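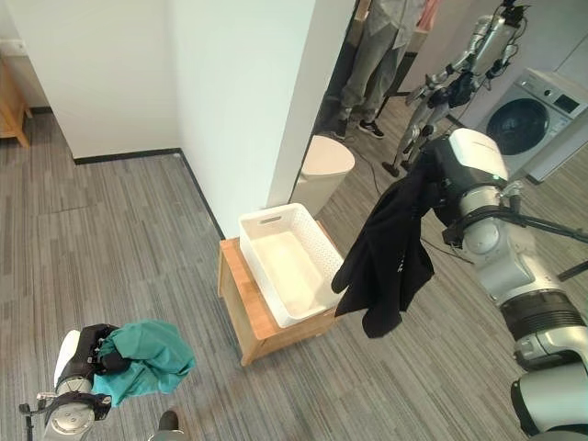
The best thing in Wilma Jardine's house cost her less than lunch. It's a white plastic laundry basket with little holes all over the sides and a slot at the end for your fingers, and she'll happily talk about it for an hour. I know, I was there for the hour!

Jardine has been teaching a laundry class in Gedollow since last July. She calls it Shearer, after her grandmother's dog, and 223 people have been through it. I went in thinking I knew how to do laundry. I'd been doing it for 40 years, after all, mostly by carrying a heap of clothes against my chest and dropping socks all the way down the hall.

Her first rule is to get the basket off the floor. Any low stool will do, as long as the bottom of the basket sits flat on it and the whole thing feels steady when you lean on the rim. Push the stool toward a wall if it wants to wander. On a hard floor it helps to put a mat under the legs, but carpet holds them pretty well on its own.

It sounds like such a small change, and I love what it does. You stop folding yourself in half for every T-shirt. Alistair Menzies, who took the class with his bad back and a lot of doubts, told me he went home and raised everything he owned: the basket, the pet bowls, the box of shoes by the door.
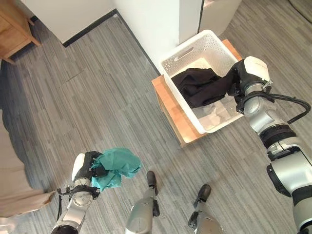

Next comes the part I had completely wrong, which is how the clothes go in. I've always thrown them. Jardine lowers them, one piece at a time, and lets go near the bottom. Dark things get their own load if there are enough of them, and anything with a bright color waits its turn until she's decided where it belongs. A new teal top can spend weeks in that waiting stage at her place (she has had bad luck with teal).

She also checks each piece on its way in. Sleeves get pulled right side out, pockets get a quick pat, and cuffs get unrolled. Sorcha Pringle, another of her students, says this is where she got her evenings back, because she used to do all of it later with wet clothes and cold hands.
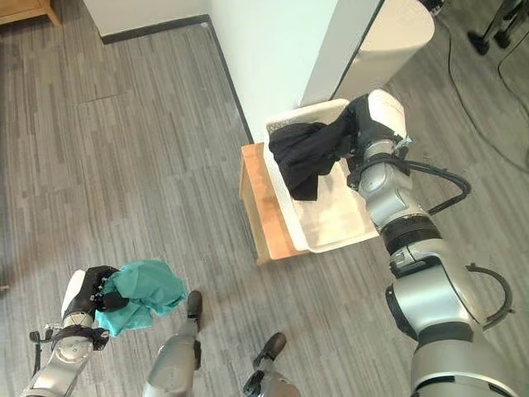 Then there's the rim. Jardine is strict about the rim! A sleeve left hanging over the side will catch on a door handle sooner or later, and the shirt goes with it. So once a piece is in, she tucks the loose end down after it and moves on. She doesn't press anything flat. Air has to get through those holes, and a basket that's been stuffed down hard starts to smell like a gym bag by Wednesday.

How full is full? When the clothes reach the handle slot, you're done, and it's time to run a load. I've been living by that one for a month and I still get a silly amount of pleasure from it. 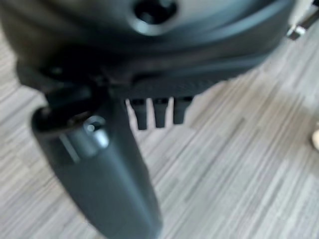 Picking a basket of your own

Go for smooth plastic with plenty of holes, and run a finger around the inside before you buy. Rough spots snag knits. The handles should be wide enough for your whole hand, and the basket should fit through your narrowest door while you're carrying it. Bring a tape measure to the store. Callum Buchanan, who runs the hardware counter in Sallow, keeps one tied to the shelf for his customers and says it gets more use than anything he sells.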